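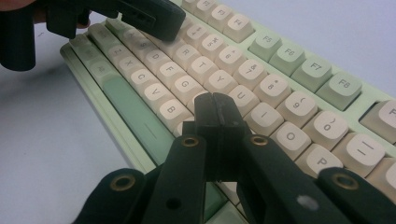
Issue 100, page 2

WORKSHOP AND BENCH TIPS
Safety gear and safety advice, with the sales talk taken out

Araba Essien

I have a low opinion of most safety tips. They are written by people who want to sell you something, or by people who want to be able to say they told you. What follows is what I do in my own workshop, a single garage with a bench down one side, and what I have stopped doing. Some of it will annoy readers who have spent money.

Dust masks

The cheap paper cup with one thin elastic band is next to useless. If you can smell the sawdust, look at how the thing sits on your nose before you blame the filter. A mask has to touch your face all the way round. It will not do that over a beard, whatever the packet shows.

Look for the FFP2 or FFP3 mark and two straps. Put one strap over the crown of the head and the other low on the neck. People wear both round the neck and wonder why it gapes. Pinch the nose strip with both hands, breathe out hard and feel for air at the edges. Throw it away when it gets hard to breathe through.

I was sent a Grolusum half mask to try and it was fine. Was it better than the plain one from the builders' merchant? I couldn't tell, and I wore it through a whole afternoon of sanding oak. Buy on fit.

Vlasta Matoušek wrote in to say that a wet cloth round the face did for her father and will do for her. It will stop the big stuff. The big stuff is what you sneeze out anyway. The fine dust is the part that harms you, and a cloth does very little about that.

Sweeping

Don't. A dry broom takes dust that has settled and puts it back at head height. Use a vacuum with a proper fine filter, or mist the floor lightly first if you must use the broom. I was slow to give mine up, being fond of it. Never blow dust off the bench, or off yourself, with an air line.

Gloves

There is a glove for every job in the catalogue and half of them should not be near the job. No gloves at a drill press, a lathe or any saw with a turning blade. A glove that catches takes the hand with it. Roll your sleeves above the elbow and take your ring off too.

For handling rough timber and sheet metal, yes, wear them, and get the right size. Big gloves make you clumsy. For solvents, read which glove the tin asks for, as thin disposable ones can let some solvents straight through while you stand there feeling protected.

Masness make a "universal" pair which claims to do the lot. I don't believe in universal gloves. 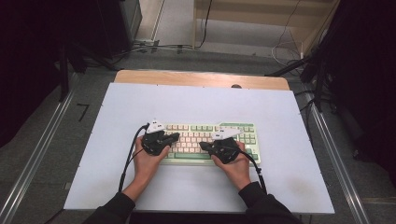 Keyboard and two hand-held grippers on a white board.

Ears

"It's only a quick cut." I have said it, and you have said it. Hang the ear defenders on the switch of the noisy machine, so that you can't start it without picking them up. This costs nothing and is the only trick on this page that I would defend to the death.

Foam plugs work if they are rolled thin and pushed well in, with the ear pulled up and back by the other hand. Most people leave half the plug sticking out. Clean hands, please, before you roll them.

As for ear defenders with a radio inside, I can't see the point of turning up the music to cover a noise you have paid to keep out.

Eyes

Ordinary spectacles are not eye protection. The lenses may be tough but the sides are open, and chips come in from the side. I keep a pair of wrap-round glasses by each machine and one by the door for visitors. They get scratched, and once they are scratched you will push them up on your forehead, so replace them before it comes to that.

Rinse the dust off under the tap before you wipe them. Wiping them dry on your shirt is how they got scratched.

The first aid box

Open yours now. If it is like the last one I opened in somebody else's workshop, it has one triangular bandage, a leaflet and no plasters at all. The 700-piece kit from Lurivach looks like good value until you see how many of the pieces are safety pins and cotton buds.

You want plenty of plasters in sensible sizes, large sterile dressings, tape that sticks, decent tweezers, eye wash in sealed pods and blunt-ended scissors. Check the dates in September, when you are tidying up anyway. Put the box where you could reach it with one hand while holding the other one up. Mine used to be on a high shelf behind the paint, and I don't know what I was thinking.

Oily rags

This is the old warning that I took for an old wives' tale, and I was wrong. Rags soaked in linseed oil heat up by themselves as they dry, and a heap of them in a bin can catch fire. Lay them flat outdoors, one layer thick, until they are stiff. Or put them under water in a metal tin with a lid. Don't screw them up and leave them overnight.

Warning signs

A reader asks where to put her Chatzigeorgiou sign set, which comes with a sticker for every hazard known to man. In the drawer, mostly. A wall covered in yellow triangles is wallpaper. Keep one sign by the extinguisher and another at the mains switch, and make sure that neither has a coat hanging over it.

Extension leads

Unwind the whole reel before running anything heavy from it. A coiled lead gets hot in the middle where you can't feel it. Check the plug for brown marks and a loose cord grip. If the outer sheath is split, tape is not a repair.

Letters about the broom may be sent to the usual address. I have had several already.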